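Voritz Finger Sleeves and Bench Kit: my take after a winter of using them

Sold by Gornex. Kit of 2 sleeve pairs, sorting tray, mounting bits and a printed guide. $268 with the tray, less if you only want sleeves.

I run a small parts bench out of a converted garage, and most of what I do is teach little arms to pick things up and put them where I want them. Couplings, clips, caps, bags of screws, whatever a customer sends. I've been through a lot of fingertips. Bare plastic slides off anything smooth, rubber bands look terrible and pop off at the worst moment, and the dipped coating I tried last year peeled like a sunburn. So when Kristýna Sýkora over at Gornex asked if I'd list the Voritz set on my page and write it up in my own words, I said yes, as long as I could keep it a while first and complain where I wanted to. She agreed (bravely!).

What you're buying

The sleeves are the main event. They're white, they pull on over a two-finger gripper like a snug sock, and they give a little when they press on something. The guide says to warm them in your hands first, and you should, especially in February in a garage. Getting the first pair on took me a good ten minutes and some language. The second pair went on while my coffee was brewing.

The tray is black, with raised walls and dividers that make three compartments, one of them a lot bigger than the others. I was ready to call it filler, but I use it every day now. The big side takes the long awkward stuff and the two smaller ones take whatever's left. Black on a dark bench isn't my favorite combination for a camera, and I'd love to see it offered in a light color. Kristýna says they've heard that one before.

You also get clips for the wiring, a spare screw set and a laminated card with the starting grip settings. Stick the card on the wall. I lost mine under a box for a month and was guessing the whole time.

What I've been picking up with it

My standard test is a mix of hard and floppy. Hard means pipe fittings, mostly plain plastic couplings, and those are sneaky because they're round and slick and they love to roll out sideways. Floppy means snacks. Wrapped candy is a wonderful test part! It's cheap, it crinkles, it has no flat side worth mentioning, and if you squeeze too hard you find out right away. Peter Holub, who shares the bench with me, has eaten a fair amount of the test stock and claims this is quality control. 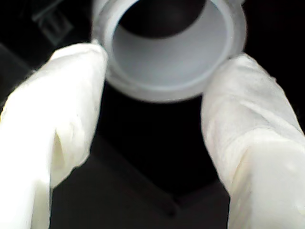
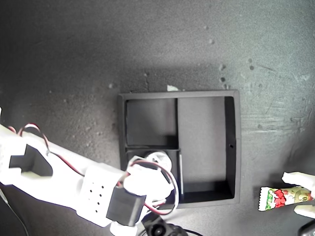 First picture: a plastic coupling held between the two fingers. Second: a wrapped snack in the grip, next to the divided tray.

For the couplings I start low on the card's settings and go up one step at a time until the part stops turning when I nudge it. With my old bare fingers I had to go so high that the motors got grumpy. With the sleeves I stay two steps up from the bottom and leave it there. I like to grab just below the rim so there's a bit of lip above the fingers, and that's a habit I'd recommend to anybody working with fittings.

For wrapped things, go lower still, and slow the approach down. The sleeves will fold a little as they close and you want to let them. If you rush it you pinch the loose end of the wrapper and the whole thing swings around.

What I don't love

They're white, so they show everything. Mine picked up gray specks in the first week, and wiping them with a damp cloth gets most of it but never all. If your bench is dusty like mine, plan on that. It hasn't changed the grip that I can tell, it just bugs me.

They also crease. The folds form partway down the finger and they stay there. I wrote to Gornex and asked if that meant I'd put them on wrong, and the answer was no, as long as the tip is smooth and seated all the way. Pull on the tip with your thumb before each session and you'll feel it if it's slipped.

And the guide is thin. It covers fitting and cleaning and then sort of wanders off. Anything about programming your pick is on you.

Will it fit my arm?

Probably, if you've got one of the small hobby-size arms with straight two-finger grippers. I've had them on a Clarnard and on an older Procházka that I keep around for parts. The Procházka fingers are a bit wider at the bottom, so the sleeve bunches there, but the tips sit fine. If yours has three fingers or a suction cup, skip this one. Send me a measurement across the widest part of one finger and I'll tell you before you order.

Ordering

Sleeves alone come in packs of 6, full kit as listed at the top. I keep a few kits on the shelf and anything else ships straight from Gornex. Opened sleeves can't come back, but the tray and clips can if they're clean. Replacement cards are free, just ask (I did).

If you're on the fence, get one pack of sleeves and try them on whatever part has been driving you nuts. Then write and tell me what it was. I'm always looking for new test parts, and Peter would prefer that they be edible.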